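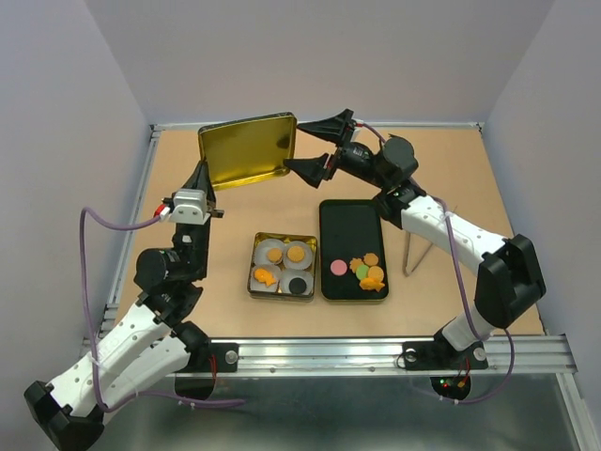 Photo: Gijs Michiels

My sister-in-law sent me a link in September to a meal-planning app called Dratix, with the note "this will change your life." I have a drawer full of things that were going to change my life. Most of them need a battery I don't own.

The pitch is that you answer some questions, it plans your dinners, it writes the grocery list, and your food bill goes down by a third. A third of what, they don't say. I looked. There is a page on the site called "The Science" and it has a drawing of a carrot on it and a testimonial from a couple in Halliday who used to get takeout every night. Well, sure. If you get takeout every night and then stop, your bill goes down. You could get the same result from a rubber band around your wallet.

I signed up anyway, because I wanted to complain about it properly. I gave it two months.

Month one, I spent 700 dollars on groceries for the two of us. I had kept the receipts from the month before, when I planned dinner the way I always do, by standing in front of the open fridge at 5:30 and sighing. That month came to 583. So the app cost me an extra 117 dollars, before the subscription.

Where did it go? Mostly into little jars. The app loves a little jar. It wants a spoonful of tahini on one night and then never mentions tahini again. It had me buy fresh dill for one recipe, and you know how dill is sold, in a bunch the size of a houseplant. It has no idea what is already in my cupboard unless I type in every can and bag, which I did for one evening and will not do again.

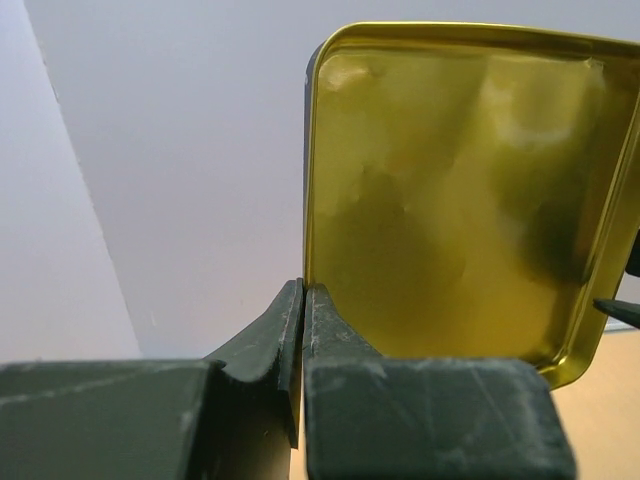
Does meal planning save money at all?
It can, if you plan around what you already have and what's on sale that week, and if you eat the leftovers. The planning does the saving, and a pencil is enough for it.

Month two was better, and I want to be fair about that. The bill dropped to a little under what I'd call normal. But by then I was ignoring half of what it told me. I swapped the salmon for eggs. I skipped anything with more than a line and a half of ingredients. On the nights it said "quick harvest bowl" I made a grilled cheese. If you take credit for a diet I'm not following, I don't know what to tell you.

The other thing that bugs me is the recipe count. They advertise 400 dinners. I went through a good stretch of them one rainy night and there is an awful lot of chicken thigh with a different sauce. Chicken with lemon, chicken with lemon and honey, chicken with honey and no lemon. My mother ran a kitchen in Astdale for thirty years on maybe a dozen dinners and we all grew up fine, apart from my brother and beets.

When I wrote to cancel, I got an email asking if I'd like to pause instead. Then one asking if I'd like a cheaper plan. Then one with the subject line "We miss your kitchen." You have never been in my kitchen.

A reader in Pevport wrote me last time I griped about this sort of thing and said I wasn't giving these services long enough, that you have to let the habit settle in for half a year. Maybe. That's what the gym told me too.

I'm back to the fridge and the sighing. I did keep one recipe, a lentil soup with a lot of cumin, and I've made it four times. The tahini is still in there if anybody wants it.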